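Apr 2, 2020

Third day with the Sundier kit on trial. The quote came through before breakfast: 737 for the pair of grippers, the charger and a year of the Umura software, with support on top if we want it. Support is charged by the call after the first 7 calls. I wrote that on the front of the folder so it doesn't get missed later.

Charged both units overnight. One showed full, the other stopped at 82 per cent and wouldn't go further until I swapped the leads over. After that it filled up. I've marked the bad lead with tape and asked Sundier for another.

Spent the morning on setup. The manual has the calibration in two places and they don't agree. The second one is right. You hold each gripper still, wait for the tone, then turn it slowly until the software says it has found the marker. It took me four goes with the left hand and one with the right. My wrist was sore by eleven. The grippers are bulkier than they look in the Sisby catalogue, and I'd want a rest after every 20 minutes of use. That goes in the report.

Lunch at my desk. Rang Economou to ask what they charge for the same sort of kit. They only hire it out, by the month, and the hire includes a person to train you. Dearer over a year, cheaper if we only need it for April. I have asked for it in writing.

Afternoon on picking up small things. The software saves each attempt as its own file and names it by the time, so I kept a paper list beside me of what each one was. Blocks and cups are easy. Thin flat things are hard, and I lost patience with a coin and left it. The Umura playback is good. It runs smoothly even on the old laptop, and you can throw away a bad attempt with one key.

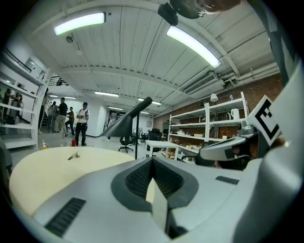

Both grippers out, small metal piece on the round table.

Packed up at half past five. Tomorrow I'll try it with gloves on and read the returns terms. So far I would say buy one set, and ask for a better lead.

Comments (3)

Does the software need to be online the whole time?

No, only to log in. I had the network off for an hour and it carried on saving.

We had the same trouble with the charging lead. They sent a new one without any fuss.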